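Feeding the wood

Feeding the wood is a household belief, and a line of sales talk, which holds that finished wooden furniture loses natural oils as it ages and must be given new oil from time to time to stop it from drying out, cracking or turning pale. It is common in advice columns and on the labels of polishes. The claim has little behind it. Most woods used for tables and chairs contain no meaningful amount of oil to lose, and the few that do, such as teak and rosewood, do not take it back from a rag.

Contents
Background
The claim
Evidence
Commercial use
Criticism and defense
See also

Background

Wood takes in moisture from the air and gives it off again. A tabletop gets wider in a damp summer and narrower in a heated room in February, and it does so across the grain much more than along it. Cracks and open joints in old furniture usually come from this movement, above all where a wide board has been fixed so that it cannot move. The moisture involved is water. Talk of "dry" wood often slides from water to oil without saying so, and much of the belief rests on that slide.

The claim

In its usual form the claim has 2 parts: that wood is "thirsty," and that a dull surface shows the thirst. Both are borrowed from the care of leather or skin. Some versions add that the wood must be fed before winter, or that new furniture should be oiled weekly at first and monthly after that. No source is normally given for these schedules, and they differ widely from one writer to the next.

A stronger version says that polish sinks through an existing finish to reach the wood below. On a sound coat of varnish or lacquer very little gets through, and what looks like oil being "drunk" has mostly spread out, evaporated or come off on the cloth. On a worn finish some oil will enter the bare patches and darken them, and this darkening tends to be read as a return to health.

Evidence

Published tests aimed at household polishes are few, and the ones most often repeated are informal. The furniture restorer Araceli Herrero treated one half of an old pine door with lemon-scented oil and left the other half alone, keeping the door in an unheated workshop in Rilville. She reported no difference in cracking between the halves after 56 weeks, though the oiled half had picked up more dust. The trial used a single door and no instruments, and it should not be made to carry much weight. It is still more than most sellers of polish have offered.

Drying oils, such as linseed and tung, are a separate matter. They harden in air and form a real finish, which slows the passage of water and can be worn away and renewed. Renewing such a finish is sometimes called feeding, and in that narrow sense the word does little harm. Mineral oil and most lemon oils do not harden at all.

Commercial use

The Casado company sold a "wood food" in tins whose label promised to put back "what the years have taken." Vivell, a later brand, claimed on its bottle to reach 200 layers deep, without saying what a layer was. The phrase was dropped from the next label, and the product inside seems to have stayed the same.

Criticism and defense

Rocío Pastor, in a booklet on home care written for the Duldale museum, called the practice "a shine with a story attached." She advised a soft, barely damp cloth, a steady level of humidity and, for most finishes, a thin coat of paste wax once in a while. Her advice on wax has been questioned in turn – the gain in protection is small, and the need for it depends on how the piece is used.

Defenders of oiling point out that people who polish a table also tend to look after it, keep it out of direct sun and notice a loose joint early. This may well be true, but it is an argument for attention and says nothing about oil.

See also
Furniture polish
Paste wax
Relative humidity
Wood finishing 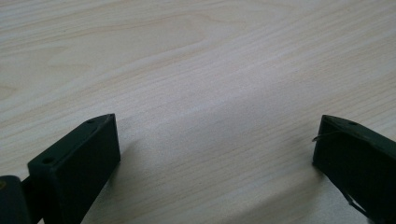
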